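Getting a robot arm to take the lid off a box

Every brochure promises a machine that will tidy your house. At Wendedberg we started with one box and one lid, and it has kept us humble since October. If you have an arm and a gripper, try it our way.

Fix the box's position first. Bring the gripper down slowly over the middle of the lid, close it on the handle and lift straight up. Start at 20 per cent speed - pride can wait.

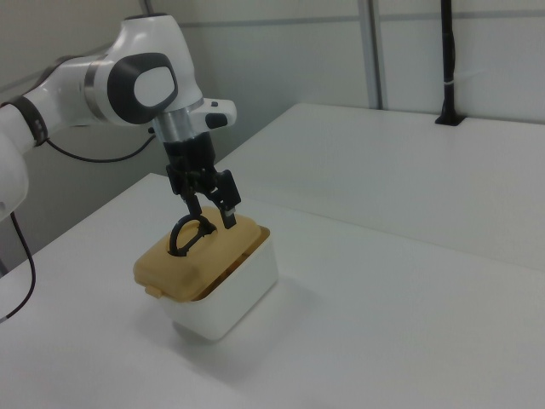 Can a robot tidy a kitchen cupboard yet?
Only if you arrange the cupboard for it beforehand, by which time you may as well have tidied it yourself.

Next, choose a spot for the lid well clear of the box. Teach that point separately, and open the fingers only when the lid is resting on the table.

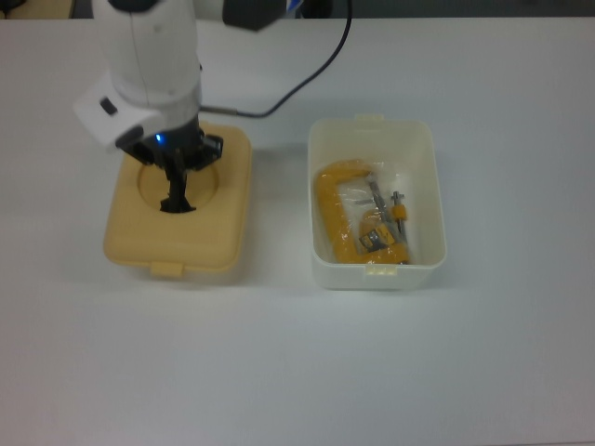
Then raise the arm a good way before moving sideways, or you will drag the lid along with you. Run the whole thing 100 times before changing anything. Our Jollier script managed 7 failures in its first 104 goes, most of them while putting the lid back on. Save the log after each batch.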